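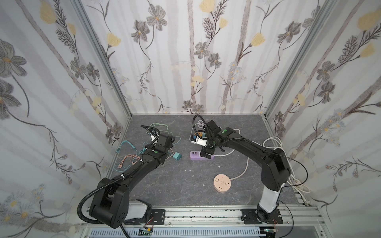

Do you need to book for the Lelstead robot open day? Just turn up, the doors open at 10 and it's free.

OK so I went this morning and I have thoughts!! Took the bus with Firdevs, got a name sticker, got a coffee, lost Firdevs within two minutes.

The two-arm station was my favorite by a mile. Black arms, wallpaper with flowers all over the walls (I want it for my hallway), and a big mess of charging cables in peach and teal and mint. It's basically my kitchen drawer.

Volkan Yaman was doing the talking at that one and he was great with the kids. One boy asked if the robot gets bored and he took the question totally seriously – a full five minutes on it.

Visitor number 279, by the way. They write it on your sticker.

I asked if I could take a lilac power strip home. I could not.

Things to know if you're going in June: the parking lot is tiny, the upstairs talk fills up early, and the sandwiches are gone by noon. It all wraps up at 6.

Found Firdevs again in the gift shop – she'd bought a mug.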